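# Gindia sorting work: progress report

2025-09-03, for Munther Kassab
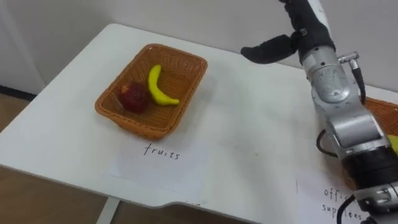
## Where we've got to

Hello Munther, and thanks for being so patient with me over the summer. The short version is that we're properly recording now, and I'm much happier than I was when we last spoke!

The target you agreed to fund is 3000 good examples of the tidying task by the end of November. The task is still the one in the proposal: the arm picks things up off the table and puts them in the right basket, going by the handwritten label in front. Fruit goes with "fruits", stationery and so on goes with "office supplies". We're using ordinary paper and a black pen for the labels, and my handwriting is on show for anyone who wants to be rude about it.

We've settled on 42 examples per session, which sounds like an odd number but it's what fits between the warm-up routine and the point where whoever is driving starts to get sloppy. I tried pushing on past that in July and ended up throwing most of the extra ones out, so it wasn't worth the sore wrists.

## What counts as a good example

I've tightened this up a lot. When I went back through the early recordings I found I'd been letting all sorts through (long pauses, a second go at a grasp, one where I'd plainly forgotten which basket I was heading for). The rules now are:

- the item ends up in the basket that matches the label
- one clean grasp, no dropping and re-grabbing
- the arm backs well away from the baskets before the recording stops
- the whole thing takes under 20 seconds

Failed attempts go in a separate folder. Harb would like those later on for teaching the system what a bad grasp looks like, and I think that's a sensible idea, but I'm not counting them towards your total.

## Things that have gone well

Swapping the baskets over is the best thing we did all summer. In the first batch the fruit was always on the same side, and the trained model just learned "yellow thing, go left" without paying the slightest attention to the writing. As soon as we began moving the labels and baskets about between sessions, it had to start reading. It's still not brilliant at it! But it does now change its mind when you change the label, and I did a small dance the first time I saw that.

The Gruvex software has also calmed down. It used to lose the last moments of a recording if you stopped too quickly, and since the August update I haven't had that once.

## Things that haven't

Bananas. The gripper comes at them from above, and if the banana is lying at an awkward angle the fingers nudge it along the table. We've got 2 people driving at the moment and we each deal with it differently, so the model is getting mixed messages. I've written down one agreed way of doing it and we'll both stick to that from next week.

The light is a nuisance too. White table, white paper, pale wall, and on a dull afternoon the edges of the labels nearly vanish. I don't want to make it too easy, but I'd like a share of the recordings done with coloured card so we can see how much it matters.

The cables on the arm also need tidying. They haven't spoiled a recording yet, but I keep one eye on them the whole time, and I'd rather be watching the gripper.

## Money and what's next

We're within budget. The only thing I'd like to ask for is permission to move what's left in the travel line over to paying for more driving hours, as the Zoleo visit is now going to be a video call.

Next up is a fresh set of items for both baskets, then the coloured card sessions, then a first proper test on things the system has never met. I'll send you the results from that whatever they look like. Could you let me know about the travel money by the end of next week, so I can sort out the October rota?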